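Progress report to the Dramani fund, May
Project: Skonow two-arm table work

2. Open day at Betholm

The open day was held in our hall at Betholm and 300 visitors came. Mervin Boychuk led the demonstration with the two arms and answered questions at the table. The task was handling small objects on the yellow mat.

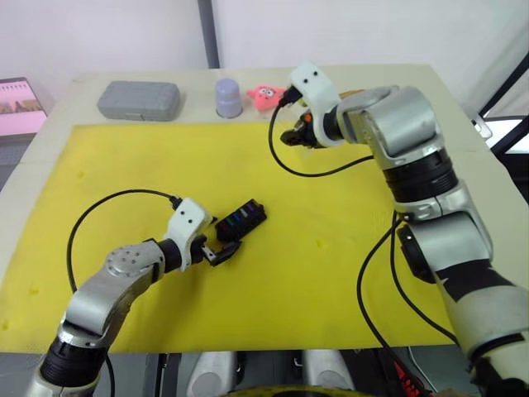 Demonstration table at Betholm, left gripper open beside the black device.

Many visitors asked how the grippers hold a thin object without dropping it. We showed the closed grip separately – this was the part which the school groups wished to see again. The right gripper has the black holder between its fingers, upright above the mat, and the left one stays open. 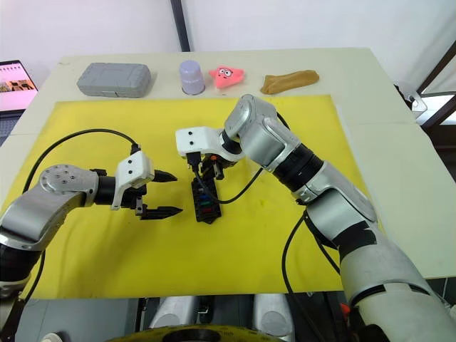 3. Costs and next steps

The open day cost 2786 euro, transport from Brillis included. Maximiliano Arancibia will send the receipts separately. We ask kindly for your agreement to hold 2 more demonstrations.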